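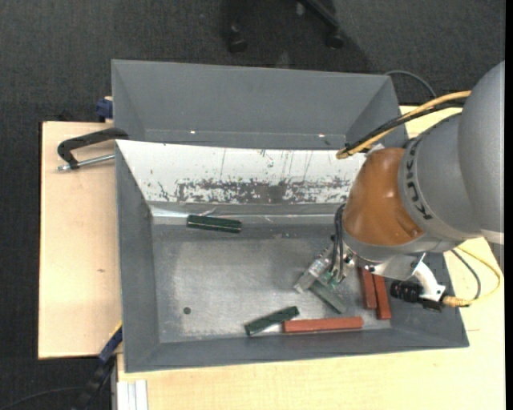

Green and red blocks in the front bin at the Vestby workshop, with the second bin right behind it.

Home | Local | Schools | Sports | What's On | Contact

Search the site Go

Block sorting comes to Vestby for September

I stopped by the Tasari open workshop in Vestby at 4 in the afternoon and ended up staying way longer than I planned! They've got a sorting table running all month, and the idea is about as plain as it gets: big gray metal bins, dark green blocks, brick-red blocks, and a KUKA arm that picks them up.

I figured I'd give it a minute and move on to the coffee (decent, by the way). Then I got hooked on the blocks that land at odd angles. You start rooting for the crooked ones. A kid next to me was calling out red or green before every pick and keeping score against her dad, who was losing badly.

The workshop got 436 visitors during its spring run, when the tables were over in the old Jevonby hall, and the new space is a lot easier to get around in. Mridha Woodshop next door is also open late this month and has a bench of puzzles you can handle yourself, so bring the fidgety ones.

Doors open at 9 in the morning and it's free. Parking is behind the building, and the side entrance has the ramp.

Comments (3)

bluegate: Took my nephew after school, he wants to go back already

marnie_k: Is the Jevonby bus still stopping out front or did they move it again?

oldtimer52: Moved to the corner by the bakery. Short walk.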